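Odik Build: Frequently Asked Questions

What is Odik?
Odik is a two-armed robot under construction at the Tiltalmont shared workshop. It is intended for light household work, beginning with towels.

Who may work on the build?
Any workshop member who has completed the Skornar safety briefing. Requests are addressed to the build lead, Said El Khatib.

Who pays for parts?
The project has a parts budget of $3,000, held separately from membership fees. Members are not asked to contribute.

May I build a copy at home?
Yes. The parts list and drawings are kept in the Chauhan binder at the front desk. Home builders are responsible for their own wiring and for a working emergency stop.

How many practice folds have been recorded?
The log held 608 entries on 9 May 2024. Unsuccessful attempts are entered as well.

How should towels be laid out?
Lay one towel flat within reach of both grippers. Folded towels may remain toward the back of the table.

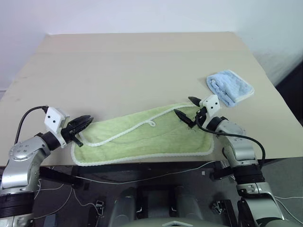
Towels with cord trim are permitted. Members should check for loose cord before starting a run and note it in the log.

May I reach in during a run?
No. Press the stop button and wait until both arms are still.

Can the robot be reserved?
Yes, for up to two hours at a time. Reservations for December open in the preceding month.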